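Home | About | Older posts | Say hello

The long business of sweeping up crumbs

I have been promising for months to write something about what I do all day, mostly because my aunt keeps telling people I "build robots" and I have never built one in my life. I wouldn't know which end of the screwdriver to hold. What I do is gather examples. Somebody steers the robot through a small household job, everything it sees and every movement of its joints gets saved, and then we put the room back as it was and go again. And again! When there are enough of them, the whole lot goes off to the learning people upstairs, who feed it to the system and come back a few weeks later with either cake or a list of complaints.

At the moment the job is sweeping a bit of rubbish off a bed with a dustpan and brush. I chose the name for it, Crumbs, which I'm rather proud of, although the official name on the plan is something with a lot of underscores in it. The plan asks for 4,000 good examples. We have 1,947. I know the number to the last one as I'm the person who fills in the sheet, and I have started seeing it when I close my eyes.
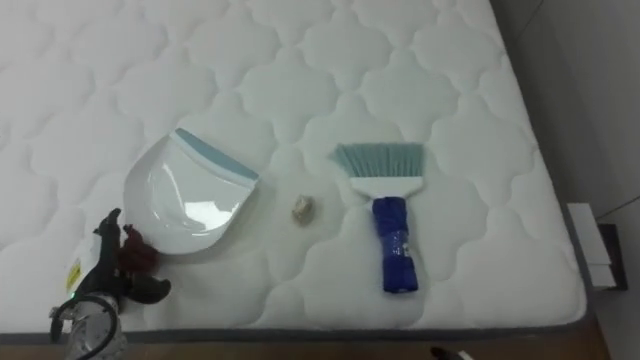

I came to Skidirell from a job in a library, and people always look a bit puzzled when I say so, but a good half of it carries over. You are trying to build up a collection that somebody you may never meet can make sense of. If you put a thing under the wrong heading it might as well not be there. We had a terrible week in August when two of us were using the word "missed" to mean different things (I meant the brush hadn't touched the rubbish, and Benedito meant the rubbish hadn't gone in the pan) and Magdolna Lakatos had to sit down and watch nearly 700 recordings all over again to sort out which was which. She was very nice about it. She did eat a whole packet of ginger biscuits on her own, and I think she had earned them.

Since then we have had a written page of meanings pinned up by the kettle, and I'd say to anyone starting out on this kind of work, write your page of meanings before you record a single thing. Ours has grown to two sides. "Missed" has its own paragraph. So does "nudge", which caused nearly as much trouble, and "tidy finish", over which Benedito Sampaio and I still disagree in a friendly way.

The other thing I hadn't expected is how much of the day goes on starting positions. You would think you could just plonk everything down and press the button, and in my first month I more or less did. Then Maysoun Rizk, who looks after the training side, came down with her laptop and showed me that in the first 900 I had put the rubbish in very nearly the same spot each time. I'm right-handed and I was always leaning over from the same side, so of course I did! The system had learned that spot beautifully. Move the rubbish over by the width of a hand and it would sweep away at the old place, bless it, with great confidence and nothing there.

So now we have a shuffled list that says where things go, and which way round, and what sort of rubbish. I find I miss choosing for myself, a little. But the list is better at being random than I am, and I don't have to think before my second cup of tea. 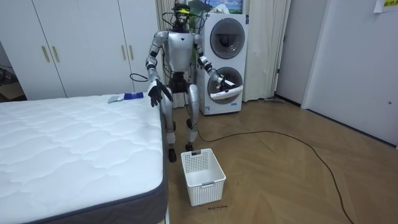

Steering is its own skill and I am only middling at it. Unathi Zwane is the best of us by a mile. She used to do hand embroidery (still does, she made me a cushion) and she has this lovely unhurried way of going about a grasp, no dithering, no sudden swoops. When I'm tired I swoop. You can tell my afternoon recordings from my morning ones without looking at the times, and Maysoun says the system can more or less tell too, in that it picks up our habits along with the job. There was a spell when it would stop for a moment before taking hold of anything at all, as if making up its mind, and we all stood there and watched and slowly every face turned towards me. That little pause is mine. I do it when I pick up a teacup.

We take turns now, forty minutes each and then swap, and I've been told off for trying to squeeze in extra ones at the end. A tired example isn't worth having. I was brought up to finish what was on my plate, so I find this hard. 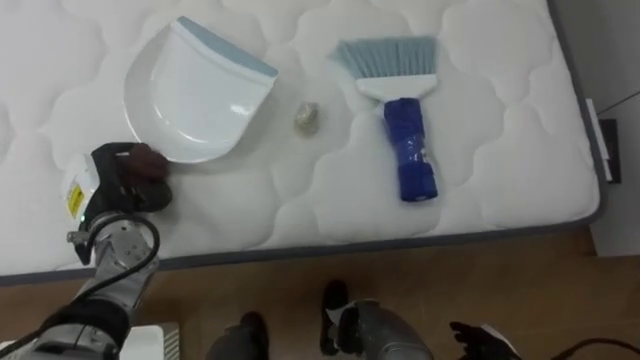
Which brings me to the question I get asked most at family dinners, namely why it takes so many. My best answer is to think of all the ways one small job can begin. Take a start with the pan on the left, the brush on the right with its handle towards the robot, and one crumpled bit of something in the gap between them. You or I would see that and our hands would be off before we'd had a thought about it. The system needs to have met it, and met its cousins as well: the brush turned round, the pan further off, the crumple tucked up close to the bristles. Quilting is a nuisance all by itself, with those puffy panels and the dips in between, and small things do love a dip. I tried explaining this to my uncle with a napkin and a bread roll and he said "so it's like teaching you to drive", which I thought was uncalled for.

We keep the bad ones, by the way. I threw out a whole tray of failures early on, thinking I was being helpful, and Maysoun went a bit pale. They are marked as failures and kept to one side, and she uses them for something to do with scoring that she has explained to me twice. A dropped brush where the person steering then recovers and carries on is especially prized. Unathi hardly ever drops anything, so for once I'm the one bringing in the treasure.

Next on the plan after Crumbs is folding pillowcases, and I have already started a page of meanings for it. So far it says "corner" and then a question mark. If anyone reading has done cloth, do please write and tell me how you decided when a fold counts as a fold.

Comments

Magdolna Takács: Loved this. We did tea towels at Virnis and ended up saying a fold counts once the hand has let go and the edge stays put. It isn't perfect, but it stopped the arguing. Also please tell the other Magdolna that she has my sympathy over the recordings.

Pim: Do you change the lighting as well, or only where the things are put? Ours went to pieces the first time somebody opened the blinds.

Author's reply: Hello Pim! Only where they're put, so far. Maysoun has just read your comment over my shoulder and made a note, so I suspect I have you to thank for my next month's work.

Auntie G: I shall carry on saying you build robots, dear, it's quicker.

Last updated: 9 Feb 2018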